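First aid refreshers, and what I learned on my knees in Gulledia

Well, I've done it. After putting it off since before the last two newsletters, I went and redid my first aid ticket, and I came home with sore knees, a bandage I couldn't get off and a lot of opinions. So grab a cuppa, because this month you're getting all of them.

I booked with Plurnine Training, who run their courses out of the hall in Gulledia. There are fancier outfits in the city, but Plurnine let you do the reading part online and then turn up for one morning of hands-on stuff, and that suited me down to the ground. The online part took me three evenings at the kitchen table. It says you can knock it over in one, and maybe you can if you don't keep wandering off to check on dinner. There are 8 little modules and you have to get through each before the next one opens, so don't leave it until the night before like I nearly did!

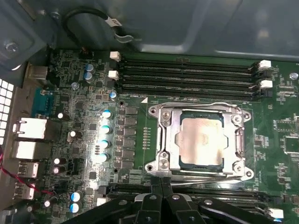

Processor in its socket, lever alongside.

The morning itself started at 8 and we were straight onto the floor with the manikins. I'd forgotten how hard you have to push. I mean really hard, a third of the depth of the chest, and fast, and you keep going for two minutes before you swap. By the second swap my arms were jelly and my fringe was stuck to my forehead. The instructor (lovely, very dry, wore the brightest orange sneakers I've ever seen) kept telling us to lock our elbows and let our weight do the work, and once I got that into my head it was much easier. If you've done a course before and remember bouncing along on bent arms, that's your problem right there.

We did 30 compressions to two breaths, same as ever. A few people were nervous about the breaths and asked what happens if you can't or won't do them, and the answer was to keep doing compressions anyway. Something is better than nothing. I found that a comfort, to be honest, and I think plenty of others in the room did too.

Then on to the defibrillator. I last did my ticket around the time my youngest started school, and I remember being scared stiff of the thing. The practice unit we used talks to you the whole way through. Open the lid, bare the chest, stick the pads where the picture shows you, stand back when it says to. It won't give a shock unless it finds a rhythm that needs one, so you can't zap somebody by mistake, and I wish I'd taken that in years ago. Do you know where the closest one to your house is? I didn't. Mine is on the outside wall of the Jilten footy club, next to the canteen window, and I must have walked past it hundreds of times with a sausage in bread in my hand. 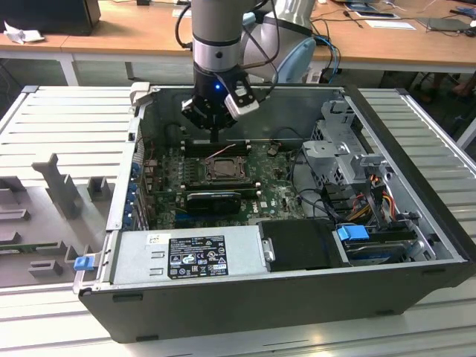

Desktop case on its side with the panel off, arm overhead.

After morning tea (good slice, weak coffee) we moved on to bleeds, burns, snake bite, choking and asthma. The burns bit got a few gasps. Twenty minutes under cool running water! I've been doing two or three and calling it done. No butter, no ice, no toothpaste, and get the rings off before the fingers swell. For snake bite it's the pressure bandage, firm, the whole limb, and then you keep the person as still as you possibly can. I practised on the woman next to me and did such a thorough job that it took both of us to unwind her.

We used four puffs for asthma, one at a time through a spacer, four breaths for each puff, then wait four minutes. I've written it on a card and stuck it inside the pantry door.

What I didn't have was a decent kit at home. Mine was an old ice cream container with some bandaids that had lost their stick, half a tube of cream and a pair of tweezers I'd been hunting for since Christmas. So I've started again from scratch. I went to Janevski Chemist on the main street and bought 5 heavy crepe bandages, saline, dressings in a few sizes, a triangular bandage, gloves, a thermal blanket and a good pair of shears.
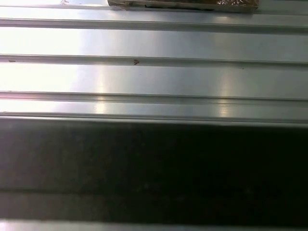

The whole lot now lives in a red zip bag on the shelf by the back door, with a smaller one in the car. I've put a note on the calendar for December to go through both and chuck out anything past its date, and you might like to do the same with yours. The CPR part needs redoing every year and the full first aid every three, so check your certificate while you're at it. Mine had lapsed by longer than I'm going to admit in print.

Plurnine tell me there are more mornings coming up in Gulledia, and they'll come out to Jilten if enough of us put our hands up. Drop me a line if you're keen and I'll start a list. Wear trousers you can kneel in, and bring your own coffee.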